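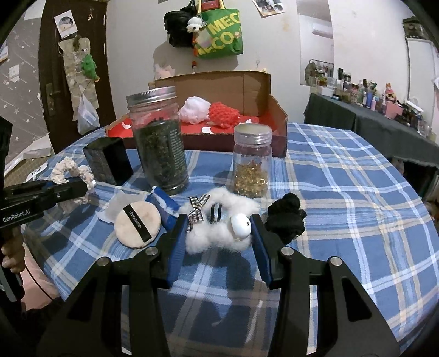 Issue 13

I've been looking forward to writing this one for weeks! Phromma, our little after-hours project for getting a robot arm to tidy up soft things, finally has a proper tabletop round going, and the way you teach it is by hand. You hold a gripper in each fist and put things away yourself, over and over, and everything your hands do gets recorded for the arm to learn from later.

I thought I'd be good at it. I've been picking up scrunchies off my own floor since I was nine. Well, the first hour was humbling. Your fingers want to do all sorts of sneaky little rolls and pinches, and two blue pads on a linkage won't have a bar of it. You squeeze, you let go, and that's your whole vocabulary. By the second evening, though, my wrists had started doing the work my fingertips used to do, and it felt great.

The fluffy white one with the gingham bow is my favourite thing on the table. Grab it by the wool and it squashes down to nothing before you feel any grip. Siriporn Ruangrit goes for the bow every time, I go straight down over one side of the ring, and we've agreed to keep both in the set. The black scrunchie is easier on the hands and probably harder on the model, being a dark lump with no obvious edge. Powder puffs are a dream. Jars with screw lids I'm saving for a separate round, where one hand steadies and the other turns, and I reckon that's going to be a whole post by itself.

We're up to 1,244 demos as of this November, all of them on a tablecloth. Prapai Suwannarat wanted a plain grey mat to begin with and I talked her out of it. People have plaid tablecloths! If the thing can't find a white ball on blue checks, I'd like to know now.

Things I've picked up so far:
Slow down for the last bit before you close the jaws, then pause a beat.
Keep your fumbles. If you miss and go back for it, leave the recording running.
Move the clutter between takes, even when you're tired – especially then.
Stop after 5 bad ones in a row and put the kettle on.

Next up is training on the first batch and seeing what the arm makes of my grabbing style versus Siriporn's. I've got a block of chocolate riding on mine. If any of you have taught a gripper to handle fluffy stuff, tell me how you went about it in the comments, I'd love to compare notes.

Filed under: Phromma, teaching by hand
2 comments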